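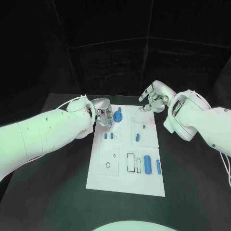

Checkliste Brandschutz und Elektrik für Vereinswerkstätten, mit Anmerkungen

Liebe Werkstattfreunde, wie jeden Januar gehen wir bei Wallner die Räume durch, und wer mag, darf unsere Liste gern für die eigene Werkstatt übernehmen. Nehmt euch ruhig einen Nachmittag Zeit und kocht vorher Kaffee!

1. Fluchtwege
Beide Türen gehen leicht auf, der Gang ist frei. Erledigt.
Anmerkung: Die Fahrräder standen wieder im Flur. Bitte in den Hof damit, auch wenn es regnet (wir wissen, das ist lästig).

2. Feuerlöscher
Plombe, Prüfplakette und Manometer ansehen. Erledigt.
Anmerkung: Der Löscher neben der Spüle hängt jetzt griffgünstig, Oberkante des Griffs unter 1,000 mm war uns dann doch zu tief, er kommt auf gut erreichbare Höhe.

3. Steckdosenleisten
Keine Leiste steckt in einer anderen, die Kabel sind heil. Offen.
Anmerkung: Die alte Leiste am Fenster wird bitte ausgetauscht. Den Heizlüfter mit 800 Watt immer direkt an die Wanddose!

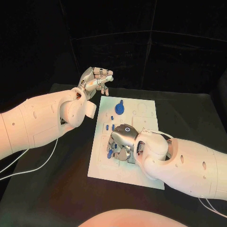
4. Verlängerungskabel
Die Trommel mit 50 m Kabel ganz abrollen, bevor etwas Kräftiges daran läuft. Erledigt.

5. Verbandkasten
Inhalt vollständig, Haltbarkeit geprüft. Offen.
Anmerkung: Es fehlen 8 Pflasterstreifen, die bringt jemand aus Billham beim nächsten Treffen mit.

6. Lappen und Lösemittel
Ölige Lappen gehören in den Blecheimer mit Deckel. Erledigt, und der Deckel schließt endlich richtig.

Nachkontrolle der offenen Punkte um 18 Uhr am nächsten Werkstattabend.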